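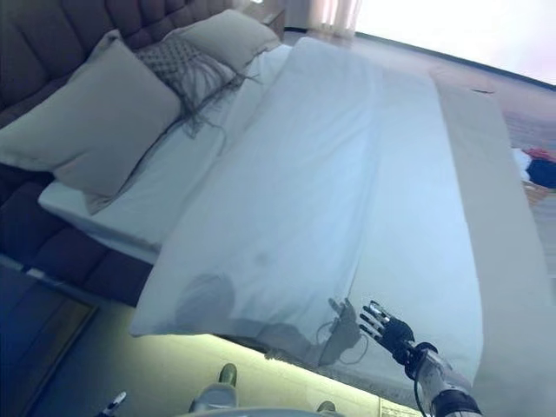

Slide 1: brown headboard, two beige pillows, one fringed grey cushion, white duvet, beige runner.

Hello everyone, and thank you to Shireen Moodley for letting me have 20 minutes on my favourite subject, which is making a bed! (Wait for people to sit.)

Start with the colours. Dark chocolate at the back, then beige, grey and plenty of white. I love this mix. The brown is so deep that plain pillows stand out against it, and the runner picks up the beige again at the foot end.

Ask the room: who uses a runner at home? Hands up. At the guest house in Stulanham we have one on every bed, and guests put their bags and coats on it all day long. It washes far more easily than a duvet!

Point to the grey cushion. Knitted, with a diamond or lattice sort of pattern and that lovely long fringe. Comb the fringe down with your fingers, it takes seconds. One textured cushion between smooth pillows is plenty, I think, though Gert Ndlovu will argue for three.

Now the duvet, still folded back on itself. Take two corners, shake hard, let it land, then smooth from the middle outwards. Runner goes on last.

Pass round the fabric samples from Clalten. Questions, then tea in July Room at the end of the corridor.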